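Homar 上门保洁机器人试用两个月：卫生间这一单值不值

发布于 2022年2月1日

先说结论，省得各位翻到底：如果你家卫生间宽敞、没有门槛、马桶是普通款，而且你对“刷干净”的要求不算高，Homar 的卫生间套餐可以试一次。按年签，我劝你再等等。

我签的是 Lillirport 那边代理的试用合同，服务叫“卫浴基础”，每月两次，每次限定一个卫生间。销售给我看的宣传页写得很满，什么“全流程自主”“像人一样干活”。这种话我在扫地机器人刚出来那几年就听够了，当年那台号称能认宠物粪便的机器，后来做了什么我就不细说了。所以这回我每次都从头盯到尾，合同也一条一条对着看。

合同先讲。附件里对“完成”的定义是“刷具接触便池内壁并完成预设动作”。请注意，写的是动作，没有写结果。也就是说，它把刷子伸进去，按程序转完，就算干完了，水线那一圈黄渍还在不在，跟他们没有关系。我打电话问客服，对方的回答是“顽固污渍不在基础项目内”。什么叫顽固？没有标准。我家那圈水垢，拿柠檬酸泡一晚上，手刷几下就掉，我不觉得它有多顽固。

再说机器本身。两条手臂、两条腿，走路的样子我就不评价了，反正论坛上视频一堆。手是夹爪，不是五指的那种，所以能干什么、不能干什么，基本上由夹爪决定。拿马桶刷这件事它做得比我预想的好，夹住刷柄末端，刷头往水里送，另一只手抵在马桶上。我原本以为它会把刷子甩得到处都是水，实际溅得不多，比我爱人刷的时候还少一点（这句话她看到了，她不同意）。

问题出在角度。夹爪夹的是刷柄最后那一截，力臂长，刷头就没什么力气。平时一层薄灰没问题，稍微干一点的痕迹，它来回蹭几遍都下不来。最难受的是边沿下面那一圈出水孔，人会把手腕翻过来往上勾，它不勾。我拿小镜子照过，第一次服务之后，出水孔那里跟服务之前没有区别。第二次我特意跟调度留了言，结果一样。

速度也得说。一个马桶，从它站到位到把刷子放回去，22分钟，我掐表的。只算马桶内壁，不含外壁，不含地面，不含洗手台。我自己刷，放一首歌的工夫。当然你可以说，机器干活的时候人可以去干别的。道理是这样，可是服务须知里又写了，作业期间须有成年人在场，不得让儿童和宠物进入作业区域。那这22分钟我还是走不开，顶多在客厅坐着，耳朵竖着。

进门前的准备比我想的麻烦。须知上列的有：地面擦干，脚垫收走，马桶旁边的杂物挪开，马桶盖提前掀好，刷子放在指定一侧。刷子必须用直柄的，弯柄的不认。我家原来那把是 Idard 的弯柄刷，用了好几年很顺手，为了这个服务专门去买了一把直柄的，还得自己掏钱。等我把这些都弄完，说实话，刷子都已经在我手里了，顺手刷两下也就完事。

卫生问题我问得最多，得到的答案最少。夹爪刷完马桶之后怎么清洁？客服说“每单结束后进行表面消毒”。用什么消，谁来消，在我家消还是回去消？第一位客服说现场擦拭，第二位说回站处理。我亲眼看到的是工作人员拿湿巾把夹爪外面抹了一遍，缝里没有管。上一单它在谁家、刷的什么，我不知道。这一点我认为比刷不刷得干净要紧得多，Homar 应该在页面上写清楚，目前没有。

说到工作人员，对，是有人跟着来的。宣传页上没提，合同小字里有，叫“现场保障员”。态度挺好，鞋套自带，说话客气。可既然有一个大活人站在我家走廊上，这个服务到底省下了什么，我越想越糊涂。第一次服务中途停了一回，他在平板上点了几下，机器又动起来了。是程序自己恢复的，还是背后有人在操作，我问了，他说不方便讲。那“全流程自主”这几个字，我就只能先打个问号。

噪音还行，关着门在客厅能听见关节动的声音，不吵。对地砖没有伤害，我事后趴下去看过，没有划痕。马桶盖也没坏，之前有网友说盖子铰链被压松了，我这边没有遇到，当然我一共才用了4次，说明不了什么。

跟别家比一比。Sukprasert 去年也推过一个类似的试点，我没用过，邻居用了一季，评价是“刷得比这个有劲，但是来得没个准点”。Homar 准时，4次都在约定时段内到，这一点值得夸，改约也方便，手机上就能改。如果你特别看重准时，它是靠谱的。

价格我不写具体数字，各地代理报价差得很远，还老有活动。你可以自己算：把报价除以次数，再跟你们小区保洁阿姨的价钱放一起看。阿姨那个价包的是整个卫生间，镜子都给你擦。

适合谁呢？腰不好、弯不下去、家里又不愿意让生人长时间待着的，勉强算一类，可跟机器来的照样是个生人。对新东西好奇、愿意花钱看热闹的，算另一类，我大概就属于这一类，看完了也就看完了。租房的、卫生间小的别考虑，它两条腿往马桶前面一站，还要留出两条胳膊张开的地方，小卫生间转不开身。

退订倒是没有为难我，试用期满前在手机上点取消，押金原路退回。销售后来发消息说，5月会上新版夹爪，能夹住刷柄中段，还会加出水孔的清洁动作，问我要不要保留老用户价。我回他，等合同附件里的“完成”改成看结果的，再来找我。他回了一个笑脸。

评分：准时给高分，刷洗效果及格线上下，信息透明度不及格。有用过新版的朋友欢迎在下面留言，尤其想知道夹爪消毒那一块改了没有，最好能附上你们当地站点给的书面说明，口头的我已经听了两个版本了。
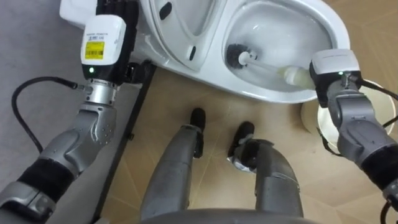 另外补一句关于刷子的。直柄刷别买太短的，须知里给的长度下限是真的下限，我第一把买短了，到门口被退回来重约，白等一上午。柄的末端最好粗一点、别太滑，底座也要稳，轻飘飘的那种容易带倒。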